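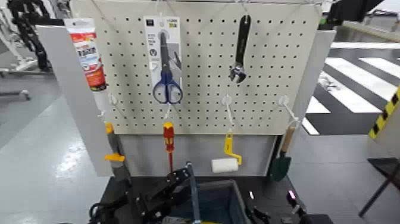 *Pegboard with scissors, an adjustable wrench and a tube of sealant.*

# Covine Shelf: customer records for shops that have lost track of who's who

Most retailers we meet have a customer database. Most of them have six. There's the till, the web shop, the loyalty scheme, the newsletter list, the repairs desk and a spreadsheet that someone set up one April and has guarded ever since. Each of them is certain it knows Mrs Patel of 14 Mill Lane, and each spells her differently.

Covine Shelf reads all of them and gives you one record per person. It doesn't ask you to throw anything away, as we have learned how people feel about the spreadsheet.

## What it does

- **Matching.** Shelf compares names, addresses, emails and order history, then scores each likely pair. Strong matches are joined overnight. Weak ones go into a queue, where a human being decides whether J. Smith and Jon Smyth should be introduced.
- **Groups.** Build lists from what people bought, when they last came in and which branch they use. You can save a list, copy it and give it a sensible name, although few do. "NEW new list FINAL" works perfectly well.
- **Consent.** Every record shows what the customer agreed to and where they agreed to it. If two sources disagree, Shelf takes the stricter answer. This will make your mailing list shorter. We're told one gets used to it.
- **Undo.** Any merge can be taken apart again, with both halves as they were.

## What it doesn't do

Shelf won't predict what your customers want before they know it themselves. It won't write your emails. There is no dashboard with a glowing globe on it, and the sales team has stopped asking us for one.

## Connections

Shelf comes with 122 ready-made connectors, including Durrani tills (version 6 onwards) and the Dumard loyalty system. Older Durrani tills can send a nightly file, which Shelf will accept without comment. Anything else can be loaded as CSV, and column headings may be in any order, or wrong. You'll be asked to sort them out on the first load and not again.

## Plans

| | Counter | Branch |
|---|---|---|
| Customer records | up to 2000 | no limit |
| Sources | 6 | no limit |
| Undo history | 14 days | 122 days |
| Support | email | email and telephone |

Both plans include every connector. Counter customers who go over their limit get a polite note and 14 days to tidy up or move to Branch. Duplicates don't count once merged, so it's worth clearing the queue before reaching for your wallet.

## Getting started

Send us an export from your two messiest sources. We'll run them through Shelf and return a report showing how many customers you have, which is usually fewer than you've been telling the bank. There's no charge for the report and we delete your files 14 days later.

Covine Shelf is made and supported by Jemham. The telephone is answered from 9 am, by someone who has had coffee.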